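Ticket 338 - Bowls sticking together when nested
Product: Tavel small bowl set (blue, green, pink)
Opened by: Eugénie Poulain
Status: Open, waiting on supplier

March 24, 2018
The bowls bind when they are stacked. Lifting the top one brings the next one up with it, and sometimes all of them. Same table for both photos, window side at the back.
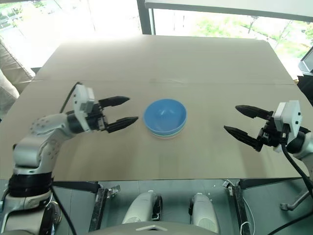
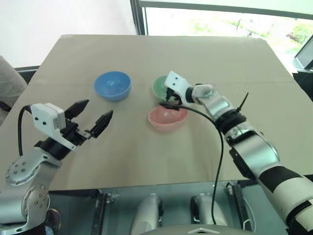
Bowls nested with blue on top (first photo) and standing separately (second photo).

Tried so far:
- Washed and dried the set overnight. No change.
- Changed the order, pink on top. Still binds, a little less.
- Twisted before lifting. Works, but customers won't know to do it.
- Swapped in 2 blue bowls from the December delivery. Both lift off cleanly.

Reply from Stavros Delić:
Sounds like the newer batch. We have 3,000 of them at Kestbridge and I'd like to hold those until we hear from Dravetti. Can you measure the rim and the foot on the blue one and the green one? Pink can wait.

Eugénie Poulain:
Will do. The calipers are with Lefèvre - I should have them back tomorrow. Leaving this open.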